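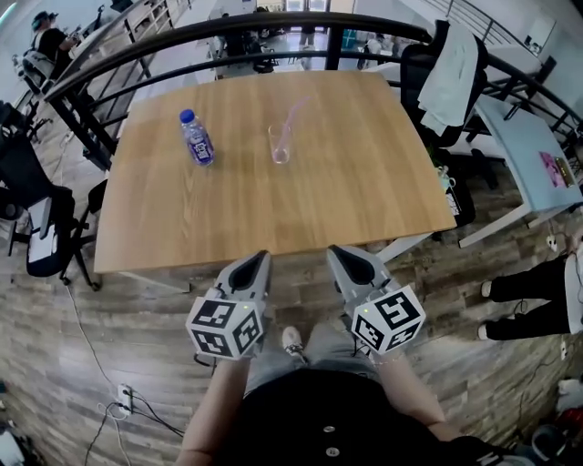
Mum always said you could judge a place by whether it gave you a straw, and so on his first Monday at Besstead, up on the level with the black railing, Shih-chieh Pan felt rather well looked after, bless him. He had a bottle with a blue cap, a glass, and the whole arvo to decide whether he was thirsty.
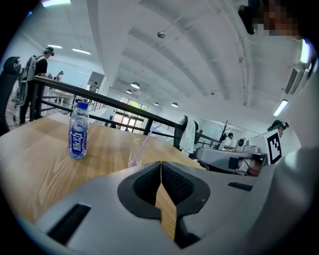

Maureen called up that he'd want to drink it before it lost its colour, love, and he told her he was only savouring the thought of it, and sat a while longer.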